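Conference Organizers Should Plan for the Day the Venue Is Lost

2 December 2024

In September, the regional meeting planned for the Stoltlow Conference Center was called off with two days' notice after flooding closed the roads into town. The decision was correct, and no one in our profession has seriously questioned it. What deserves more discussion is the condition in which it left the delegates, the speakers and the staff who had to inform them.

The meeting had 700 registered participants. Of these, 241 were traveling from abroad, and many were already in transit when the notice was sent. The message went out by e-mail only, in one language, and gave a telephone number that was answered during office hours. Delegates who landed at night learned of the closure from a taxi driver or a hotel clerk.
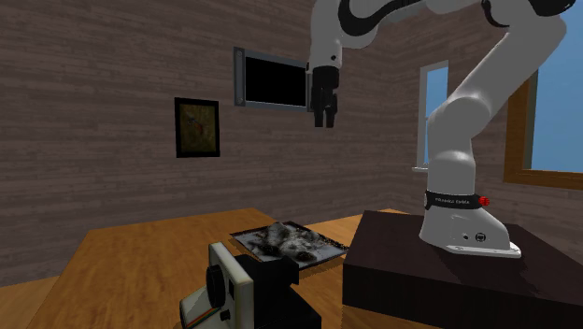
It is common for organizers to treat an emergency plan as a document required by the insurer. The plan is written once, approved, and attached to the contract. Staff hired for the event itself seldom read it. In my years with an association management office in Chuang, I reviewed many such plans, and few of them stated who had the authority to cancel, or by what hour that decision had to be made.

The Prevomau Association has taken a more responsible course. Its meetings now keep a printed contact list at the registration desk, a reserve block of 50 hotel rooms, and a written agreement with a second venue. The cost is included in the registration fee and is shown to members in the annual accounts. Some members have objected to paying for rooms that may stay empty. I understand the objection, but I do not share it.

Smaller societies will reply that they cannot afford such measures. A shared arrangement would answer much of this concern. Zovico, which handles registration for several societies in the region, already holds the contact details needed to reach delegates by text message. Societies using the same service could divide the cost of a night telephone line, and should raise the matter before next year's contracts are signed.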